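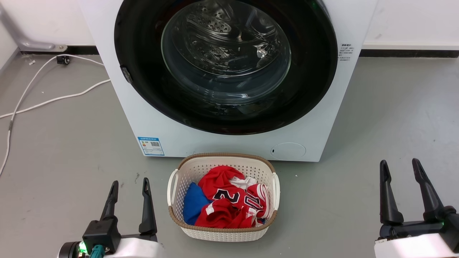

# About Soriano Laundry

Soriano Laundry is a wash-and-fold service on the ground floor of the Wernari building. We wash, dry, fold and pack household laundry for people who live or work nearby, and we look after the linen for a few small guesthouses. We opened with one washer and a folding table. There are 7 washers now, and the table is still in use.

## What we do

Most of our work is everyday clothing, towels and bed sheets. You bring a bag, we weigh it at the counter, and you get a ticket with a pickup time. Bags handed in before 10 in the morning are ready the same evening. Anything later is ready the next day.

We also take comforters, mattress covers, bath mats and curtains that are marked as washable. We don't do dry cleaning, leather or wedding dresses. For those we send people to Jomier, two streets over, and they send their big bedding to us.

## How we handle your laundry

Every order is washed by itself. We don't combine bags from different customers, even when the loads are small. Each order stays in its own basket from the counter to the washer, and goes back into a basket when it comes out of the dryer.

Before anything goes in the machine, we check pockets, close zippers and turn dark jeans inside out. Coins, keys and cards go in an envelope stapled to your ticket. Whites and colors are washed separately unless you tell us not to bother. Our normal setting for colors is warm - 100 degrees Fahrenheit - and we use an unscented detergent. If you prefer your own brand, bring it along and we will use that.

Shirts can be folded or hung. Socks are paired. Fitted sheets are folded as flat as we can get them.

## The machines

All of our washers are front loaders. We picked them because they use less water and are easier on fabric than the older top loaders we started with. Filters are cleaned every Wednesday before we open, and door seals are wiped down at closing time. Repairs are done by Grisetti, the same shop that installed the machines.

A large comforter gets a washer to itself. If it is too thick to turn freely in the drum, we will tell you at the counter and won't charge you.

## Guesthouses and small businesses

Regular accounts get a set pickup day and one bill at the end of the month. Last April we washed 1380 sheets for guesthouse customers, and that was an ordinary month. Some 89 households also have a standing weekly order with us. You can pause a standing order any time by calling the day before.

## Visiting us

The entrance is on the side street, next to the bike racks. There is a short-stay parking space by the door for drop-offs. We are open from 7:30 in the morning until 8 in the evening, Monday through Saturday, and closed on Sunday.

Unclaimed laundry is kept on the back shelf for two months. Please bring your ticket, or the phone number you gave us when you dropped off.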